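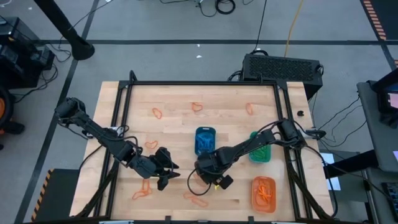 The two-arm table at Sellia's workshop in Breltham, with the colored trays set out for sorting.

Sorting rubber bands by color is the kind of chore most of us would hand to a patient child on a rainy afternoon, but at Sellia, the small automation firm in Breltham, it has become a full-time job for a pair of robot arms and the good-humored people who look after them.

The company has been gathering examples for a learning system it calls Zein since January, and the goal is 1000 complete sorting runs before the project moves on to anything fancier. In each run a person guides both arms through the whole task, picking up bands and dropping them in the tray of the matching color, while cameras over the table and at the grippers record everything (the fumbles too, which are kept and labeled).

"People ask me why we don't start with something useful, and I tell them, please, come and try to pick up one rubber band with two stiff fingers!" said Rosângela Leite, who runs the sessions and has been with the firm since it opened. "A band never lies the same way twice. It stretches, it folds over, it hangs on to its neighbor. If Zein can learn to be gentle with that, I will be very happy to give it a box of screws."

A team of 13 takes turns at the controls, most of them from the town and several with no technical background at all - a former seamstress is said to be among the quickest. A session lasts 2 hours, with a good long coffee break in the middle, and Leite likes to change how the bands are laid out between runs, spreading them apart for one and heaping them together for the next. 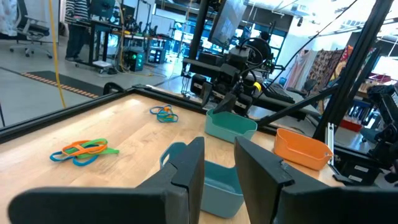 Flatness comes next

Once the bands are done, the same table will be used for a second set of examples, nicknamed Flatness, in which the arms will smooth out and fold 23 kinds of cloth. Leite is still collecting material for it and would be glad of old dish towels, which can be left at the front desk until 5 in the afternoon.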